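Notes for theme talk, Arkport meetup, Oct 7, 2023

Intro. Thank Rima Azar for the slot. I maintain Odera, the theme pack for the Prendoneck launcher. 15 minutes, questions after.

Start with where we were in March. Odera had 89 icon overrides and one color file. Every new theme meant copying that file and editing it by hand. If a user changed the accent color, the notification badges stayed the old color. Most of our support mail was about badges.

Slide 2. What we changed. A theme now picks a background, a text color and an accent. Everything else is worked out from those. Dirceu Vasconcelos wrote the contrast check, so give him credit. It refuses to save a theme if the message text is too close to the background. Users can still override it in settings, under Advanced.

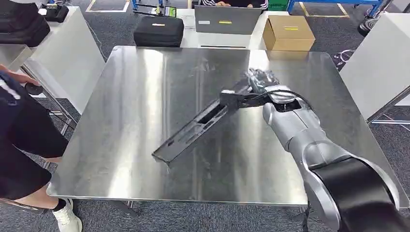
Slide 3. Dark themes. People ask for pure black and then complain that they can't tell one panel from the next. Our default dark theme, Granby, uses a very dark gray with lighter gray cards on top. Point to the black bracket against the steel tabletop: easy to pick out, slots and all. Then ask them to think of the same part on a black table. Panels need that difference too, just less of it. Show Granby on the phone here, brightness all the way up.

Slide 4. Icons. We cut the overrides to 71. The rest now use the system icon with a tint. Mention that tinting fails on icons with a baked-in background. Still open, ticket 12.

Demo. Change accent from blue to orange, open chat list, open settings, go back. Do not rotate the phone, the preview still flickers.

If short on time, skip slide 4 and go to the demo.

Likely questions: wallpaper matching (not yet), importing old themes (yes, but fonts are dropped), tablets (works, spacing is off).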